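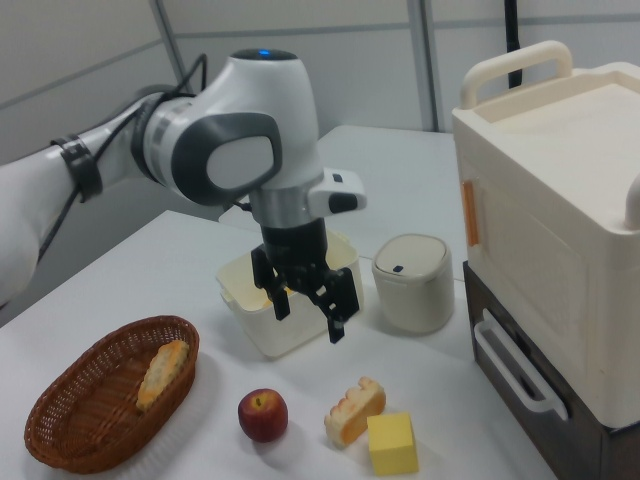
Search notebook Go

October 10, 2019

Hand guiding on the Ulden arm, play kitchen setup. Task is bread into the toy oven. Recorded 12 demos, threw out 2 where I bumped the forearm while closing the gripper. Kept set is 2780 frames.

Tried the same task by remote control after lunch. Slower, and the approach to the oven door wandered. Lowered the speed limit and it got better.

To do: log gripper width with the joint angles, then send the kept set to Pledville.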